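Bratenell notebook, p. 161
Saturday, January

Crockery and where it lives

Right, carrying on from p. 103, where I promised to sort out the cups and then didn't. The Plalham room has been annoying me for weeks. We've got a perfectly good sink and a perfectly good run of counter, and still every time I want a drink I go hunting round the furniture for something to put it in. So today I wasn't doing anything clever, just following the crockery about and writing down where it ends up!

First stop, the desk end. Black mesh chair, white table, the tall black cabinet thing with the rounded top (I still don't know what to call it, Tanvir calls it the wardrobe and I've given in). The wardrobe top is a shocker for collecting stuff. It's at exactly the height where your hand goes when you're standing there talking to somebody, and once your hand's there you've let go of the glass and that's it, it lives there now. Same with any box with a flat lid. Mug on a box, glass on the wardrobe, and the table right next to them!

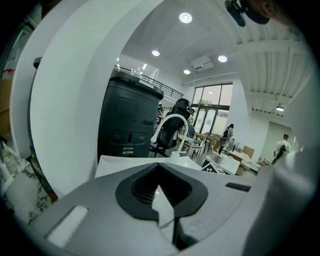
I had a proper go at working out why we all do this and my best guess is elbows. If you sit in the mesh chair you don't want a full mug by your elbow, so you put it one surface further off than you meant to, and then it's out of sight when you get up. Tanvir Gunawardena thinks it's just laziness. He may have a point, but I notice his tea goes on the boxes as much as anyone's.

The cardboard boxes themselves: the beige one and the small brown one both want emptying or folding flat. I think one is from the Dissanayake order and I'd like to check before I put a knife through anything. The table beyond them is a job for another day. I lifted a few things off, looked underneath, and put them back. Coward.

Things tried so far for the desk end:
- A tray on the white table. Good for a morning, then somebody used it for screws.
- A note on the wardrobe. Fell down behind it and I can't reach it.
- Hooks for mugs. Bought, not fitted. The wall there sounds hollow when you knock and I don't trust it.

Next, the sink end. I like this sink more than I expected to. The rim is wide enough to rest things on while you sort yourself out, and the left basin takes the big glass pot lid lying flat, which leaves the deeper one on the right clear. My own habit was to stand the lid up on its edge against the tap and then jump out of my skin when it slid, so flat it is from now on. The little brown oval handle wants a dab with the old toothbrush all round where it meets the glass. Muck gets in there and a cloth just goes over the top of it.

What the sink end hasn't got is anywhere for clean things to go. So they spread: the blue and white plate on the wooden stool, a cup with its spoon still in it over on the white table. The stool is lovely for a plate right up until somebody wants to sit down. I measured the gap for a rack by the sink (20 cm deep, I made it, with the tape sagging a bit) and the Urkholm one might go in if the feet come off. Tanvir says the feet don't come off. We'll see.

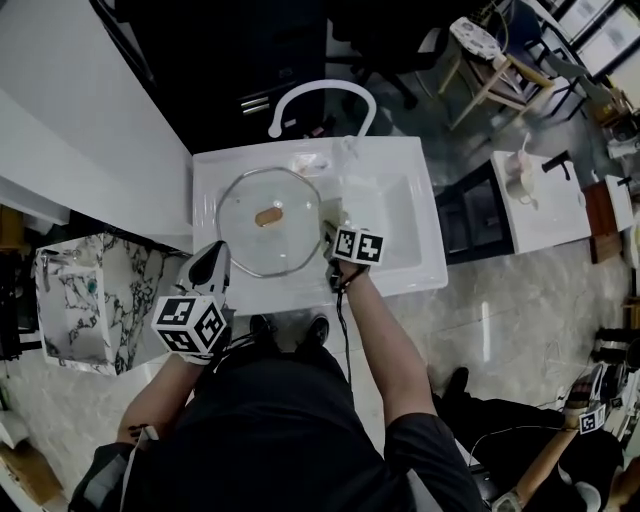 Rules, for now

Until there's a rack:
1. Glass lid goes in the left basin, flat, nothing stacked on it.
2. Plates on the counter, not the stool. I know the stool's nearer.
3. Spoons come out of cups before the cups go anywhere. I have tipped one down my sleeve and I'm not doing it again.
4. Before you leave, walk past the wardrobe and have a look on top. Tall people, this means you.

To buy or find: 2 tea towels (the old ones smell whatever I do to them), washing-up liquid, another toothbrush, and a tray with a lip that's too small for screws to look at home in.

Still to ask Tanvir: which box is Dissanayake's, and has he got the receipt for the hooks.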